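Recording and Releasing an EP on a Student Budget
Project report, Music Production module
Stella Gachanja

So my idea back in January was pretty simple. I wanted to take a band I liked, record four songs with them, and get the songs out into the world before the end of the module. The band is Plovar, a five-piece from my dorm who play a kind of slow, horn-heavy soul, and they said yes before I'd even finished asking (thanks, Ngozi!).

My budget was $900. I'd planned to spend most of that on studio time at Olatunji, but two days there came to $656, and that left me hardly anything for mastering. I ended up booking the two days anyway and doing the vocals later in my apartment. I was nervous about that, but I think the vocals are my favorite part of the whole EP.

Day one was drums and bass, all live in one room. I used way too many mics on the kit and then spent a week fighting phase problems in the mix. In the end I muted almost everything except the overheads, the kick and one room mic, and it sounded like a real band again. Saranya Thevar, our module tutor, had told me to start with three mics and I wish I'd listened. 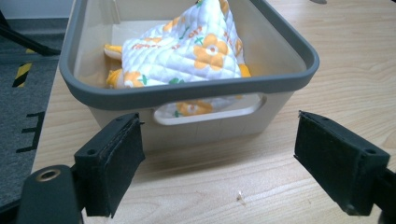

Day two was horns and guitar. Chinyere Lawal plays trumpet and Palesa Hlongwane plays tenor sax, and they wanted to stand together and share one ribbon mic. It meant I couldn't fix one without touching the other – scary – but they balanced themselves just by stepping back and forth. We got "Plostov" on the second take, and that's the take you hear on the record, little cough at the end and all.

Mixing took me five weeks. I did it mostly on headphones and checked it in Ngozi's car, where the bass was huge. I pulled it down, checked again, and pulled it down some more. If I did this over, I'd use a reference track from day one and not wait until week four.

We put the EP up on Studance and printed 400 download cards to hand out at shows. In the first month the four songs got 3,737 plays between them, and more than half of those were for "Plostov." The opening track did worst, and I think the long intro is to blame (I fought for that intro, so that one's on me).

As for the write-up part of the grade, my session notes are pretty good for the studio days and pretty thin for the vocals. I've added the mic list and the final track sheets as an appendix, along with the rough mix of the opening track with the short intro, in case anyone wants to compare.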